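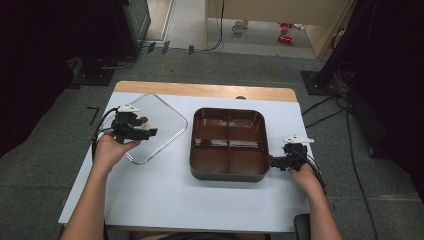
Week 6 handout – learning from hand-held gripper demos

Search this site Go Advanced
Posted June, by the module tutor

Read before Saturday lab. Slides are thin on this so most of it is here.

1. Why hand-held grippers

Teleop is slow. Person drives arm, arm lags, person gets cross. With hand-held grippers you do the task yourself, one in each hand, camera at head height, no arm in the room. Record, then train a policy on what the camera saw plus what the grippers did. The task for this week is lid and tray: clear lid on the left, brown four-part tray on the right of it, both on white. Goal is lid on tray, both hands used.

Two-handed matters. One hand steadies the tray by its outer wall, other deals with the lid. If you train the hands seperately you get a tray that slides off across the table. We tried it, see section 3.

2. The data

Akonent set: 1,318 demos, all lid and tray. Held back 200 for testing. Start positions varied by hand, so not truly random – people drift to what's comfy. Keep this in mind when you read the scores.

Skanura set: 423 demos, other containers, messier. Only used for pretraining in the last row of the table on slide 13.

Clear lid is the hard bit. White table shows straight through it, all the model gets is the edge catching the light. Brown tray on the same table, easy. So expect errors to be about where the lid is, much less about the tray. Check this yourselves in the lab, don't take my word.

3. Method (Inen)

- input: head view, gripper opening, last few gripper poses
- output: short chunk of future poses for BOTH hands, one network
- chunk gets replanned before it runs out, otherwise jerky
- loss is plain, nothing clever
- baseline = same network split in two, one per hand

Joint beats split. Gap is biggest when the tray starts far from the middle. Pretraining on Skanura helps a bit on lid finding, does nothing for the tray hand. I don't have a good explanation, ideas welcome.

4. Things to watch

Head view moves when the person leans. Poses must be in one common frame or the whole lot is rubbish. Last year half the groups lost a week to this.

Gripper open/close and video clocks are not the same clock. Line them up first, then trim.

A demo where the lid gets dropped and picked up again – keep it, but tag it. Usefull for the recovery question on the problem sheet.

5. For the lab

Bring Price chapter on imitation (library copy is short loan). Load the Akonent set, plot lid start positions, find the gaps. Then run joint and split on the held-back demos and compare prediction error for each hand. One page write-up, plots count towards the page.

Contact: module office | Copyright Robot Learning module | Back to top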